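My grandmother slept like a cat in a sunbeam until she was 98, and I've been trying to work out her secret ever since (with mixed results, I must say). She went up at the same hour every evening, window open 2 inches, even in August – and never with a newspaper.

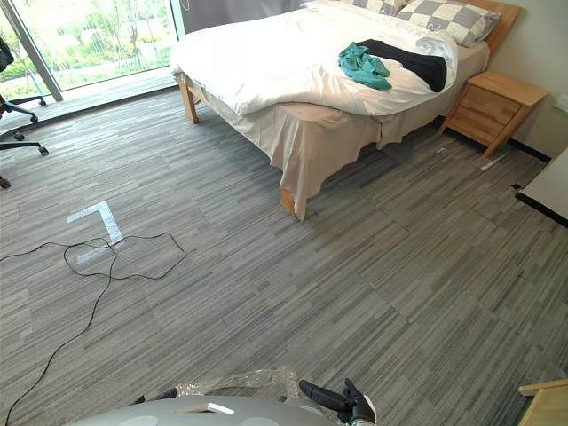

Roscoe Dunleavy, who ran the old Halerent guesthouse for 18 years, swears by much the same routine, though he adds a small cup of warm milk and a chapter of something dull.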